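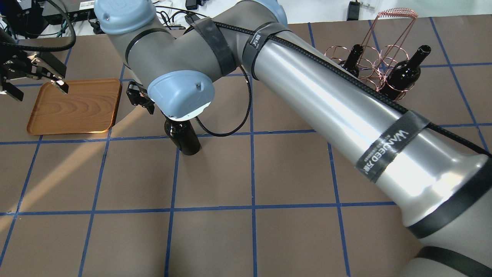 Chapter 4
Keeping Score and Keeping Time

Every team sport needs an agreement about two things before the first ball is thrown: how points are made, and when the play must stop. In this chapter we study the second one, which beginners usually find less interesting and which causes more arguments. A playing area is simple to mark. Blue tape can make a grid on a brown tabletop, as it does at the opening of this chapter, and the lines stay where they were put. Time has no such lines. The players must trust a clock, and they must also trust the person who starts and stops it.

We will use one match through the whole chapter. It was played on 6th August between Cillcombe and Falness, two handball clubs of the same regional league, in front of 814 spectators. Falness led by one goal when the horn sounded. A Cillcombe player had already jumped to shoot, and the ball entered the goal a moment later. The referees did not allow the goal. Cillcombe protested, and the league gave its decision only in February – a long wait for a question of less than one second.

The case is useful for students for a simple reason. Both clubs agreed on what happened. They did not agree on which moment counts: the moment when the ball leaves the hand, or the moment when it crosses the line. Different sports give different answers, and section 4.2 compares them.

Yasaman Ghorbani was the timekeeper of that match. In her written report she notes that the hall clock had been stopped 19 times, and that the second half was restarted once after a mistake at the table. We print her report in section 4.3, together with the letter from the Cillcombe captain, Lennox. Please read the report first and form your own opinion before you turn to the letter.

What you should know already

You need the basic rules of scoring from Chapter 2 and the duties of officials from Chapter 3. If you have never worked at a scoring table, do the practice task on stopwatches at the end of Chapter 3 – it takes 40 minutes and you need a partner.

4.1 Running time and stopped time

In running time the clock continues when the ball is out of play. In stopped time it does not.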